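Notebook, April
SSH key cleanup, continued from the page with the coffee ring

8:40 am

Picking up where I left off. The aim is still the same: find every public key that lets someone log in to a Darmont machine, work out who holds the other half, and remove the ones where the reply is a shrug. I had this down as a two-day job. That estimate is in my own handwriting on the previous page and I've decided to leave it there.

The collector finished overnight. It walks each host, reads authorized_keys for every account with a real shell, and also follows the AuthorizedKeysFile setting in sshd_config, which I forgot in the first version. The first version therefore missed all of Flindside, where a previous admin moved the files to /etc/ssh/keys/%u and wrote this down in a wiki that was then retired.

Raw result: 2,686 key entries. Many are the same key on lots of hosts, so the next step is fingerprints.

Notes on fingerprinting for whoever does this again:

ssh-keygen -lf works fine on a file with many keys, but it quietly skips lines it can't parse. I had a batch of lines with options in front (from="...", command="...") where somebody had used curly quotes. sshd ignores those as well, so they were never a way in, but they'd been sitting there looking like a restriction on something. Logged separately.

Strip the comment field before you compare. The comment is whatever the person's laptop was called on the day. We have a root@localhost, several ubuntu@ubuntu, and one that just says "new key". It is from the oldest host we own.

Use SHA256 fingerprints throughout. The old spreadsheet has MD5 ones, and I lost most of an hour to the belief that nothing matched anything.

10:15 am

Matched fingerprints against the HR export and the self-service portal. 264 entries have no owner I can name. This is better than I feared and worse than I told Catherine Halliday it would be, so we split the difference and both had a doughnut.

Of the unowned, 43 are in root's file somewhere. Those go first.

Catherine's rule for the root ones, which I'm copying here so that I stop asking her:

– if the key has logged in during the log window, find the machine it comes from before touching it
– if it hasn't, comment it out with the ticket number, leave it in place for two weeks, then delete
– don't move keys to a "to review" folder. We have a "to review" folder. It is from before my time.

Getting the usage data took some doing. By default sshd logs the fingerprint on an accepted key, but Baxter (the old jump host, the one under the label maker) had LogLevel QUIET set. Presumably it was filling a disk once. Turned it back to INFO, checked the disk, and the disk has room for the next several centuries. The upshot is that we have no history on Baxter before this morning, and anything reached only through Baxter has to be treated as "don't know" instead of "unused". I've colored those orange in the sheet. There is a great deal of orange.

11:30 am

Trirgate. I was hoping to be wrong about Trirgate.

The build system holds one private key, shared by every job, and its public half is in the deploy account on practically everything. Fine, known, ugly, on the list for later. What I hadn't known is that an older version of the same key is still trusted on part of the fleet. It was "rotated" when we changed CI servers. Rotated here means that a new one was added.

Tried the old key from a scratch VM with the deploy account against a test host: logged in first time. Tried sudo, and deploy has passwordless sudo there. So a private key that lived on a decommissioned server, with its disks gone who knows where, was still root on that host. Wrote it up and sent it to Catherine with a subject line I toned down twice.

Her reply was a single word and then a meeting invite.

What we agreed:

1. Old Trirgate key comes off everywhere today, no two-week wait. If something breaks, we find out what was using it, and we'd like to know that anyway.
2. Current Trirgate key gets a from= restriction limited to the build subnet. Straight quotes. I've written STRAIGHT QUOTES on the whiteboard.
3. Sudo for deploy gets cut down to the service restart commands it needs. Need the list from the app people. They say they'll "have a think".

1:50 pm

Old key removed. Ran the removal in batches with a wait between, test hosts first, then Flindside, then the rest. Command for the record, with the fingerprint in a variable, run on each host by the config tool:

drop_key --fp "$OLDFP" --all-users --backup /var/backups/authkeys

drop_key is my own script, in the ops repo. It rewrites to a temp file and renames it, keeps owner and mode, and won't leave root with an empty file unless you pass a flag. I added that last behavior after an incident on my own test VM this morning, which I'm not going into.

One thing did break. A nightly report copy used the old key from a host not on any list, and it now fails with permission denied. It is owned by finance, who did not know they owned it. Gave it its own key, restricted with command= to just the one rsync, no pty, no forwarding. The restrict keyword does all the "no" options in one go on any OpenSSH recent enough, so use that and leave out the long string of them. The one exception is the old storage box, which doesn't understand restrict and rejects the whole line.

3:20 pm

Back to the root list. Progress: 21 have shown no logins in the logs and don't touch Baxter. Commented out, ticket number on each line. The others are orange or in use.

Of the ones in use, a fun one: a key with the comment "temp" logs in to the monitoring host every five minutes. Traced the source address to the other monitoring host. They are checking each other. Neither reports anywhere. I watched them for a bit, it was oddly peaceful, and then I opened a ticket.

A second one turned out to be a contractor's key, contract over, laptop returned. The portal account was disabled promptly, and everybody got to feel good about that. Disabling the account doesn't do anything to a key that was pasted into root's file by hand. Needs to go on the leaver checklist as its own line. I've asked before, so this time I sent the wording.

Also noticed we still accept ssh-rsa signatures on the Flindside hosts for the sake of one backup appliance. Not today's job. Writing it here so that it can haunt someone.

4:45 pm

To do before the next entry:

– get the sudo command list out of the app people
– second collector run, compare with the first, look for keys that came back (config management on the older hosts may well "helpfully" restore them)
– check cloud images. If the old Trirgate key is baked into an image, each new machine arrives with it already installed
– leaver checklist wording, chase
– ask Catherine whether we do SSH certificates this year or keep gardening. My vote is certificates with a short lifetime. Her vote is also certificates. The obstacle is everything else on the calendar
– fix the collector so that it reads AuthorizedKeysCommand as well. We have it set on two hosts. I don't yet know what the command does and neither does the command's comment header

Backups of all edited files are in /var/backups/authkeys on each host, root only, to be cleared once the two weeks are up. Setting a reminder, as I know what happens to folders around here.
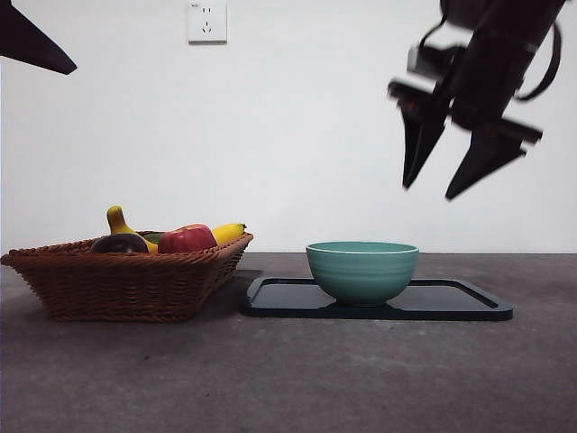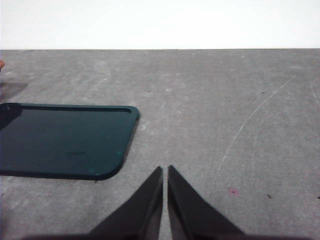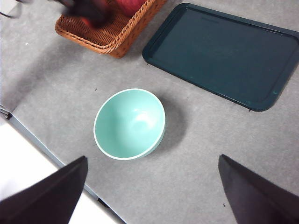
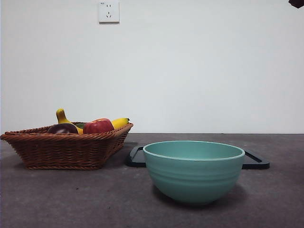

If we delete a key from authorized_keys, does that end a session that's already open with it?

The file is only read at login, so an open session carries on until it's closed or killed. After removing a key, list the current sessions on the host with who or ss, match them to the accepted-key lines in the auth log, and kill the sshd process for any that used it. Check for shared connections too (ControlMaster on the client side), as new sessions can ride over the old one without logging in again.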